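The Last Ferry Town on the Rosov

04/08/2023

Zirville has had a ferry for longer than it has had a paved road. The boat crosses the Rosov River from a concrete ramp at the foot of Mill Street to a gravel landing on the far side, and the trip takes 8 minutes when the water is normal. In June, when the river comes up with snowmelt from the hills, it can take twice as long.

The ferry carries five cars. A sixth will fit if it is small and the deckhand is in a good mood. Foot passengers stand along the rail or sit in a cabin with two benches and a heater.

For years people in town have expected a bridge. The county drew up plans, then drew up different plans, and a sign went up on the east bank with a picture of a bridge on it. The sign faded and was taken down. The ferry kept running.

Who rides it

Fengying Shi moved to Zirville from the city to teach math at the high school. She lives on the west bank and works on the east one, so she crosses twice a day during the school year.

"I grade on the boat," she says. "I get through four or five papers each way. When the river is high I get through more."

Her first winter, she drove the long way around instead. The nearest bridge is at Plirkaler, to the north, and the drive took her over an hour on roads that were not always plowed. By February she had bought a monthly pass.

Most of the morning riders know each other by car. There is a green pickup that goes to the feed store, a van that delivers bread, and a row of older sedans that belong to people on the early shift at the hospital. They park in the same order most days. When someone new pulls in at the front, there is a little confusion on the ramp.

In the afternoon it is mostly students. The school bus does not cross, so kids from the west bank walk down the hill and ride over on foot. The fare for them is paid by the district. On Fridays the football team goes over together and the cabin is full before the boat has finished loading.
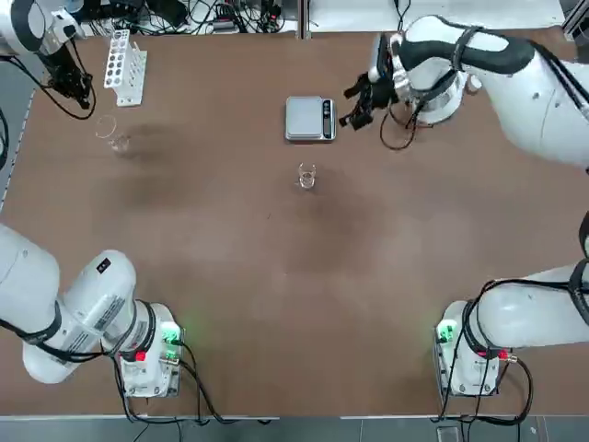
Keeping it running

The boat is a flat steel barge with ramps at both ends, pulled along a cable by a diesel engine. It was built at the Cheng yard downriver, which has since closed. Parts that wear out have to be made to order or found on other boats that are being scrapped.

Every spring the ferry stops for a week so the cable can be checked. The crew goes over the whole length by hand, looking for broken strands. They grease it, tighten the clamps, and look at the anchor blocks on both banks. If the cable has to be replaced, the stop lasts longer, and people on the west bank stock up on groceries ahead of time.

Ice is the other problem. The river does not freeze all the way across in most years, but slabs of ice come down from upstream and can jam against the hull. The captain decides each morning if the boat will go. A red flag on the ramp means it will not. People who live on the hill can see the flag from their kitchens, and the rest call a neighbor.

The money

A car costs $5 to take across. That price covers fuel and part of the wages, and the county pays the rest. On a good summer day the boat carries up to 300 people, many of them on bikes. On a weekday in January it may be a few dozen.

The west bank had 437 residents at the last count. There is a church, a gas pump, and a store that sells bait, milk, and hardware. The clinic, the bank, and both schools are on the east bank.

Some residents still want the bridge. A woman who runs a small orchard past the landing said she loses a half day every time she has to take a full truck to market, and that she would trade the ferry for a bridge tomorrow. Others worry about traffic. Shi says she can see both sides of it, but she has stopped going to the meetings.

The last boat leaves the east bank at ten at night. If you miss it, there is a bell on a post at the top of the ramp, left over from the days when the ferryman slept in a house by the water. It still rings, but the house is rented out now, and the tenants have asked people to leave the bell alone.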